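Re: [graltberg-users] Gripper reports closed but cup drops in sim

Last updated: October 17, 2024

Hello all, and thank you for being so patient with me while I dug through my old notes!

On the list, someone at Ovwood wrote:

> We are seeing the gripper report a good grasp on the plain cup,
> then the cup slides out as soon as the arm lifts. It happens in
> 11 runs out of 300. Same seed, same start pose, and it still
> doesn't fail every time. Has anyone at Eltdale run into this?
> We would rather not go to the real arm until we understand it.

Yes, we have, and I think you are very right to hold off on the real arm. We lost most of July to what sounds like the same fault (I still wince a little when I think about it). In our case the Akolgo driver was setting the "grasped" flag from the finger command, and it never checked where the fingers had really ended up. So the planner would happily start the lift with the fingers still apart, and down went the cup. Whether it failed on a given run came down to timing between the two threads, and that would fit with your seed making no difference.

What helped us was turning on the wrist view and saving a picture at the very moment the flag flips, then going through them by hand over a pot of coffee. It is dull work, but the log alone had us fooled for weeks. Run 2801 was the one that finally got my attention, with the cup lying over on its side between two fingers that were spread apart.
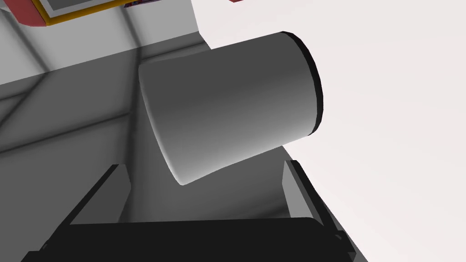

Our fix was to wait until the finger position had held steady for 10 ticks before letting the flag go true, and to stop the arm if the gap was wider than the cup. We also put the same check in the safety layer, so a bad flag from the driver can't start a lift by itself. Please do both if you can! I'm glad to send the patch to anybody who wants it, though it's written against the older Graltberg release and you may have to move a few lines around.

Warm wishes from all of us at Eltdale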